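Getting a refund for an unused part of a bus pass?
Asked 16th January in Hartley Transport Help

Hello all. I bought the monthly pass for the Hartley – Nisness line and paid 197 for it. After 2 weeks my work place was moved to Kokden, so now I go by car and the pass is useless for me. The driver told me that I must write to the office, but the office sent me only a link to a form, and the form asks for a "fare class". I don't find this on my card. Did somebody here get money back for a half used pass? And is it counted by days or by trips?

I will be on the road to Kokden every morning until March at least, so keeping the pass makes no sense. 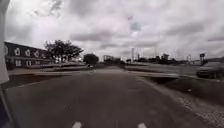
3 answers

Answer 1 (accepted)
Yes, it is possible, I did it last year. The fare class is not on the card, it is on the receipt, in the second line under the price. If you paid online, look in the e-mail with the subject "Your order". They count by days, starting from the day when they receive your form and not from your last trip, so please send it soon. They also keep a handling fee. For me the money came back to the bank card and I got 80 in total.

Answer 2
They never give anything back. Sell it to a colleague.

Answer 3
Please do not sell it – the monthly pass has your name on it and the inspector can take it away. One more thing to the first answer: if you bought at the Ristlow counter, the form online will not accept your receipt number. You have to go there with the card and the receipt. I waited 79 minutes, so bring something to read.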